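When Nadja Wyss came back to the bench at Dernow, the left gripper had stopped answering. "It was holding a bottle, and it kept closing," she says. "The stop command went out and the arm ignored it."

The bottle split and water reached a cable tray. She hit the emergency button, and the arm was back in service 2 days later.

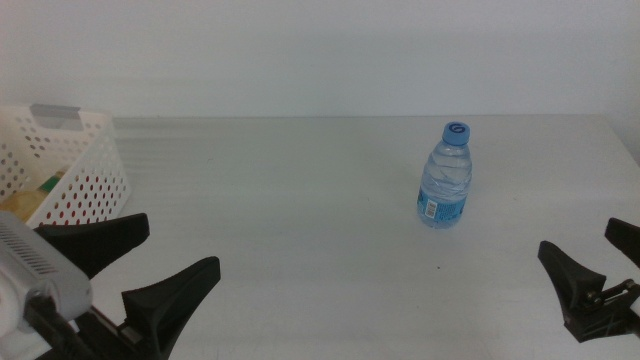 A water bottle between the two grippers on the test table at Dernow.

The log showed that the force limit had been set to 3000 in the controller, where the test plan called for 1000. Wyss puts it down to a settings file copied over from another cell. "The software took the number without a warning. That bothers me more than the typo."

Bình Diệp, who maintains the controllers, agrees. "We had a range check on speed. We never had one on grip force."
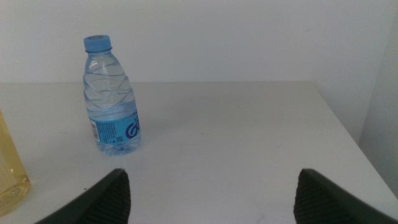 Dernow Handling Lab | Safety and Maintenance Team

Diệp has since added the check, and a value over the limit now locks both grippers open. The stop command also runs on its own line. Asked whether she trusts the arm again, Wyss says she does, with the button in reach. The cable tray is due to be moved in May.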